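Why my robot arm should stay slow

I've had it with build blogs that brag about speed. The arm on our bench at the Fistotel workshop has taken me 55 evenings, and people still ask when it'll go faster. Why should it? I want towels folded, and I've got all night!

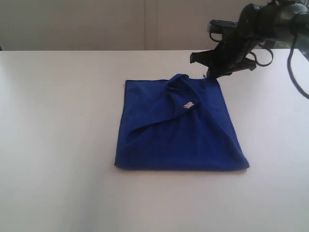

One blue towel, one corner at a time.

Cloth is the hard bit, you see. A metal bracket stays the shape you left it, but a towel slumps and ruckles however it likes (mine do, anyway). Johanna Rainer, who shares the bench, reckons I should buy better motors. I'd sooner spend the money on fingertips.

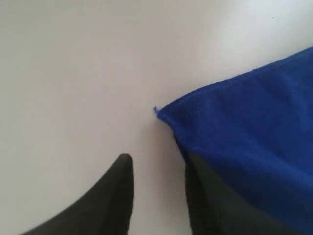 And before anyone writes in, yes, I can fold a towel myself in 9 seconds. I can bake bread too, and I still like my neighbour's bread machine. Slow and gentle suits a home, and I'm leaving the speed setting at 15.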